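Fandine Matte Gray Floor and Wall Coating

Item 154-8
Sold by Rinmont Surface Supply

Fandine is a water-based, low-sheen coating for concrete, block and primed drywall. It is made for rooms where glare is a problem: projection rooms, photo studios, small theaters, storage basements and workshops with strong overhead lighting. It goes on with a roller or a brush and cleans up with soap and water.

The coating comes in dark gray only. We get asked for black a few times a year. The closest thing we carry is Clurcombe Stage Black, which is a wall paint and should not be used on floors.

What you get

One pail of Fandine coating, one stir stick and a printed data sheet. Rollers, trays and tape are sold separately. Pails are filled to order at our warehouse, so the lid will carry a fill date. Use the coating within a year of that date and do not let it freeze.

Coverage

One pail covers 1000 square feet of sealed concrete in a single coat. Bare block takes a good deal more, and old concrete that has never been sealed can soak up most of the first coat. Most floors need two coats. If you are coating a room with a mix of surfaces, call us with the measurements and Latrice Tran at the order desk will work out the quantity.

Low light and dark gray

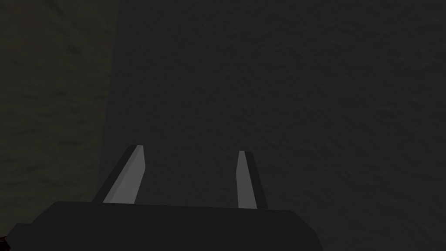
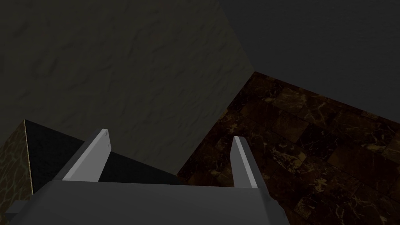
Preparing the surface

Sweep and vacuum first. Degrease any area where oil has dripped, rinse it well and let it dry overnight. Loose paint has to come off. Sound paint can stay if it is scuffed with a medium sanding screen.

Fill cracks with a cement patch and give the patch the full drying time on its label. New concrete must cure before coating. Tape a square of plastic to the slab and leave it overnight. If there is moisture under it in the morning, wait.

Applying

Stir for five minutes by hand. Do not use a drill mixer, which puts air in the coating and leaves pinholes. Work at temperatures above 59 degrees F. Cut in the edges with a brush, then roll toward the door with a 3/8 inch nap cover. Keep a wet edge.

Leave 8 hours between coats. Light foot traffic is fine the next day. Shelving and heavy equipment should wait a week.

Care

Damp mop with a mild cleaner. Wax will leave shiny patches and is hard to get off. Scuffs can be touched up from the same pail with a small roller. Brushed touch-ups tend to show.

Shipping and returns

Ships by ground only. Unopened pails can be returned within 30 days, less freight. Opened pails cannot be returned. For bulk orders, contact Marcus Lindgren at Rinmont.

Data sheet last revised 8 May 2020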